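# Graue Wanne: Kratzer und dunkler Fleck an der Trennwand -- wie bekomme ich das wieder ordentlich?

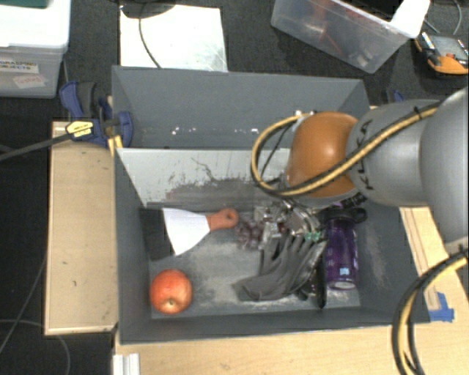 ## Hema Hegde schreibt:

Hallo ihr Lieben,

ich hoffe, ich bin in der Rubrik »Putzen & Pflegen« richtig, sonst bitte verschieben. Es geht um unsere große graue Wanne mit den zwei Fächern, hinten das schmale und vorne das große. Vorne landet bei uns alles, was gerade keinen Platz hat: ein grauer Stoffhandschuh, der Spachtel mit dem rotorangen Griff und ja, auch die Trauben. Das Ding ist also wirklich im Einsatz, und ich hänge daran, weil es genau in die Nische passt und ich in der Größe nichts Vergleichbares mehr finde.

Kummer macht mir die Trennwand. Oben ist sie voller dunkler Kratzer und Schrammen, und weiter unten sitzt ein breiter, abgewetzter dunkler Fleck, der ein bisschen ins Rötliche geht. In der Mitte zieht sich außerdem ein feiner, verzweigter Kratzer nach unten, und ich frage mich, ob das schon der Anfang von einem Riss ist. Im hinteren Fach liegen unten am Boden noch so kleine weiße Krümelchen, die ich mit dem Lappen nie ganz erwische, weil die Wand so schräg nach unten läuft.

Versucht habe ich bisher Spülmittel mit warmem Wasser, zweimal, und im Mai den Kunststoffreiniger von Bralis. Die Schrammen sind danach etwas blasser geworden, am Fleck hat sich nichts getan. Hat jemand eine Idee, bevor ich mit gröberem Werkzeug anfange? Und kann man Obst da überhaupt guten Gewissens hineinlegen?

Ganz lieben Dank schon mal und viele Grüße aus Ostau
Hema

*267 Aufrufe*

---

## Nadar

Liebe Hema,

so eine Wanne hatten wir jahrelang in der Waschküche, und ich kenne das mit den dunklen Streifen nur zu gut! Vieles, was wie ein Kratzer aussieht, ist bloß Abrieb von Metall oder Gummi, der auf der Oberfläche sitzt. Fahr mal mit dem Fingernagel quer darüber. Bleibst du nirgends hängen, dann liegt es obenauf und du hast gute Karten.

So würde ich es machen:

1. Alles ausräumen und die Krümel hinten mit der schmalen Fugendüse absaugen, solange noch alles trocken ist. Mit Wasser schwimmen sie dir nur in die Ecken.
2. Aus Natron und ein wenig Wasser einen Brei rühren, so dick wie Zahnpasta, und auf den Fleck streichen. Eine halbe Stunde liegen lassen.
3. Mit einem weichen Schwamm und kleinen Kreisen abnehmen, gründlich nachspülen, trocken wischen.
4. Was übrig bleibt, vorsichtig mit einem Schmutzradierer. Der nimmt ein klein wenig Oberfläche mit, also bitte erst an einer Stelle probieren, die man nicht sieht.

Falls der rötliche Schimmer von Obstsaft kommt -- Trauben und Kirschen färben ja gern -- hilft manchmal auch ein Tuch mit etwas Zitronensaft, das man eine Weile auflegt. Versprechen kann ich es nicht, bei uns ist ein Schatten geblieben, und mit dem haben wir uns irgendwann angefreundet.

Den verzweigten Kratzer würde ich prüfen, indem du Wasser ins vordere Fach füllst und hinten mit Küchenpapier an der Wand entlangtupfst. Bleibt das Papier trocken, ist er wohl nur oberflächlich.

Herzliche Grüße und gutes Gelingen!

*35 Leute fanden das hilfreich*

---

## bralis_fan

Stahlwolle und fertig. Hab ich immer so gemacht.

---

## Prustus

Bitte keine Stahlwolle, damit wird die ganze Wand matt und der nächste Schmutz setzt sich erst recht fest.

Zum Obst noch: Ich würde unten nach dem Zeichen mit Glas und Gabel schauen. Ist keines da, dann gehören die Trauben für mich in eine eigene Schüssel, die du ja trotzdem in die Wanne stellen kannst. Neben Handschuh und Spachtel würde ich sie sowieso nicht lose legen, und vor dem Essen waschen muss man sie ja ohnehin.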